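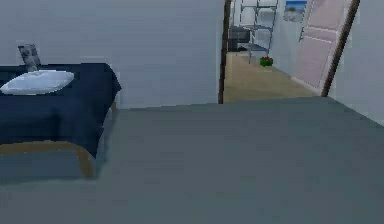 Bedspread

A bedspread is a cover laid over the whole bed, usually as the top layer. It hides the sheets and blankets and hangs down on the sides. In many homes it stays on the bed only during the day.

Size and names

A bedspread is larger than a coverlet. The coverlet ends a little below the mattress, while a full bedspread can come down almost to the floor. In shops the two words are often mixed, and the word "throw" is also used for smaller pieces. The length of the part that hangs is called the drop. To find it, one measures from the top of the mattress to the point where the cloth should end, with the bedding in place.

Materials

Cotton is the most common material. Wool, linen and polyester are also used. Dark colors may lose some dye in the first washes, so they are washed alone. Heavy spreads can be too big for a home machine — many owners take them to a laundry.

Weaving in Leiva

In the town of Leiva, bedspreads were woven on hand looms in family workshops. The looms were narrow, and a spread was made from 2 panels joined by a seam in the middle. Mirta Domínguez, who studied the workshop account books, found 32 families in the trade and 228 different patterns. Most patterns had no written name. The weavers called them by the house where they were first made.

The Prosell mill later bought wider looms and could make a spread without the seam. Some buyers continued to ask for the old type, and six workshops stayed open. Barnabás Szilágyi has described their dyeing methods, but his notes on the blue dyes are not complete.

Care

Spreads are stored folded in a dry place, and it is good to change the lines of the folds from time to time. Cotton ones should be fully dry before storage.

See also: Coverlet, Quilt, Valance, Hand loom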